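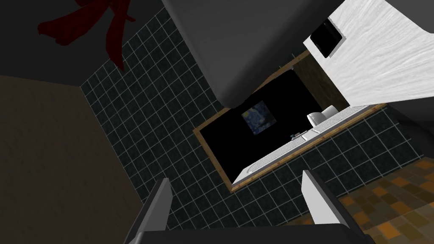 Why do we put tiles on walls?

A tile is a thin, flat piece of baked clay. Clay from the ground is pressed into shape, dried, and then heated in a very hot oven called a kiln. Most wall tiles also get a coat of glaze - a kind of glass that melts on to the clay and keeps water out.

The lines between tiles are filled with grout. Grout starts as a powder. You mix it with water, push it into the gaps and wipe off what is left over. It sets hard.

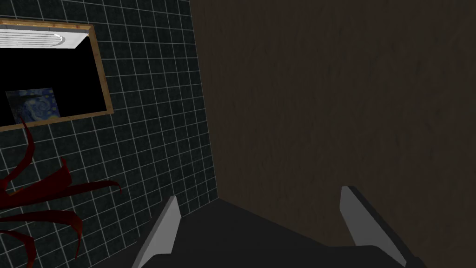

Guadalupe Bautista wrote to ask why her grout goes dark when it gets splashed. Most grout has tiny holes in it, and water soaks into them. When the water dries out, the colour goes back to normal.

Square tiles are easy to lay because they fit together with no odd gaps. Triangles and hexagons do this too. Circles do not.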